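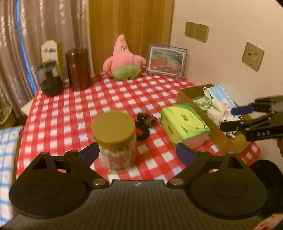
Slide 4: Teaching by hand, checkered tablecloth, gripper open at the jar.

Leave the slide up. Let them find the plush toy at the back in their own time, then start.

So the Stunerby plan was simple. Show the robot a task 50 times, go home early. We are now at 500 and I no longer make plans.

Point at the jar with the gold lid. Clear sides, round lid, tissue box and cardboard box close by. A person picks it up while talking about lunch. With a gripper in your hand you find out how much your fingers were doing for you.

Two ways to show a task:
Remote control – what we did at Urnthorpe. You sit at a desk, the arm moves over there, and you slowly lose your sense of depth and then your temper.
By hand – you hold the gripper and do the job yourself. Faster, and your wrist gets the complaints.

(Pause. Someone will ask which is better. Say by hand, for tables. Move on before they ask about stairs.)

Cabral numbers: 2,000 demos, and the ones we threw out were mostly mine. I hesitate before every grasp. The robot learned to hesitate too – beautifully.

Mention the clutter. Keep it in. A policy trained on a bare table panics at a napkin.

Skip Drudodov if past 20 to the hour. If not, play clip 2, sound off, there is swearing.

Next slide: gloves.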